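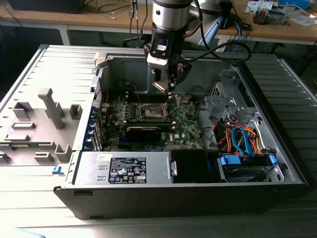
*An open desktop tower, side panel folded out on the left*

# About Plerkier

Plerkier reviews films and television for people who have been let down by reviews. We watch what the streaming services put out, we watch it to the end, and we say whether it was worth the evening. Mostly it wasn't.

The site was started by Irena Krajewska after she sat through a thriller that four different papers had called "unmissable". She missed her last bus for it. The first post went up that night, 800 words long and mostly cross, and it is still one of the most read things here. We've left the typos in.

## What we think of star ratings

Not much. A three-star film can mean "solid" or "I fell asleep but the lead was nice", and you have no way of telling which. So we don't use them. Each review ends with one of two verdicts, Watch or Don't, and the reviewer has to pick. People write in to ask for a "Maybe". There is no Maybe.

As of January 2022 we have published 396 reviews. 60 of those got a Watch. We've been told this is harsh. We would ask those people to go and look at the other 336 titles and then get back to us.

## How we choose what to cover

We don't cover everything, and we're suspicious of any site that says it does. If a film is being pushed at you on the side of every bus, we'll probably look at it, because you will be wondering. If a series has had a second season ordered before the first has finished, we'll look at that too, with one eyebrow up.

We also have a soft spot for old television nobody is promoting. The long piece on *Sidolden*, a ferry port drama that ran for 2 series and then vanished, brought in more letters than anything we've written on a new release. Several readers remembered the ending differently. We have not managed to settle it.

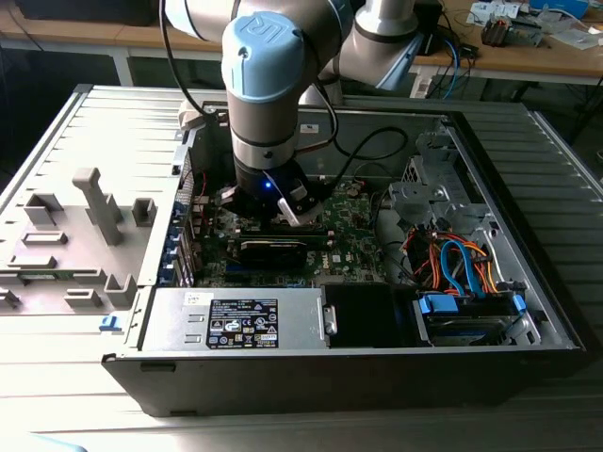

## Who pays for this

Readers do, through small monthly payments, and there are some adverts down the side of the page. We don't take money from studios, distributors or streaming services. We don't go on set visits. We do accept advance screeners when they're offered, and the review will say so at the top.

We were once sent a hamper by the makers of *Zawadzka*. The series got a Don't. The biscuits were fine.

## Things we won't do

- Publish "ending explained" articles. If the ending needs one, that goes in the review.
- Write up a trailer as if it were news.
- Put spoilers in a headline.
- Call anything a "must-see".

We also won't take down a review because someone's agent is upset. We will fix a factual mistake, and we'll put a note at the bottom saying what was wrong.

## Getting in touch

Plerkier is run from Pistcombe, where the nearest cinema shows one film at a time and holds it over for weeks if it sells enough ice cream. Irena reads all the post herself. If you think we got one wrong, tell us which scene changed your mind. "You clearly didn't get it" goes in a folder, and the folder is quite full.

We take pitches from new writers every November. Send one finished review of something you disliked, and please have watched all of it.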